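The Żak is a two-armed mobile unit on four roller wheels, and the one at Grida's Prurodbridge workshop is kept on laundry work: moving garments between a sofa and a perforated plastic basket in a small walled bay. The task is dull by design. It loads the wrists and cables in ways a bench test does not, and it shows up a badly set finger within a shift.

Grida services the unit every 25 operating days. The procedure runs to 82 steps, most of them inspection, and takes two technicians a morning. The arms are powered down, the finger pads are wiped with a lint-free cloth, and each finger screw is checked against its torque mark. Any finger that has crept out of line is refitted and the gripper homed again before the arm is released.

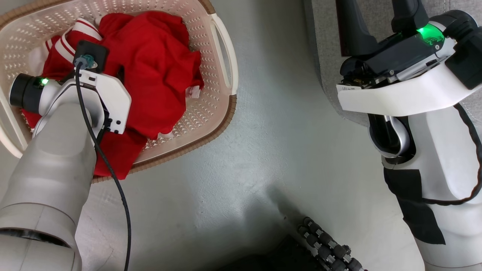
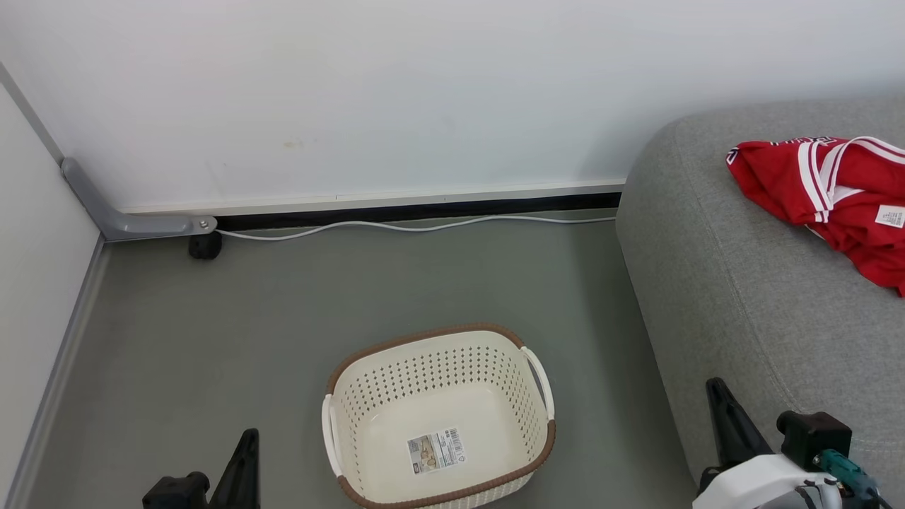
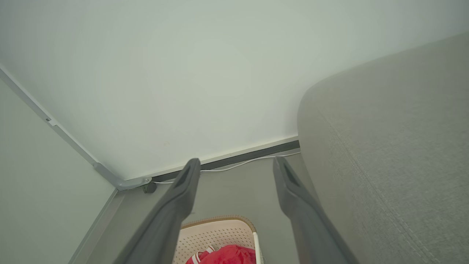 Prurodbridge / Grida workshop
Words: Staff writer, Joruron

Cable routing receives the most attention. A lead with too little slack pulls at its connector when the wrist rolls over the basket rim, and one with too much can catch a handle. The workshop dresses each lead with the arm at full reach, then runs the wrist through its travel at 9 per cent speed while a technician watches the connector. Tie points are moved one at a time and the run repeated.

Wrist camera alignment comes next. The reference view takes in both fingertips with the gripper open, and an offset of more than 2 mm at either tip means a full recalibration. Smaller errors are trimmed in software and entered in the service log.

Narrow spaces are the harder test. Between a wall and a padded sofa arm there is little room for the fingers to open, and upholstery gives under contact, so the force reading climbs slowly - too slowly for the factory stop threshold. Grida lowered the threshold in December and has left it there. The unit now halts more often, and finger pads last longer.

The wheels are done last. Lint collects at the roller ends and is picked out with a plastic hook; metal tools mark the rollers. Any roller that fails to spin freely by hand is replaced, and the old one is tagged with its position and kept until the following service.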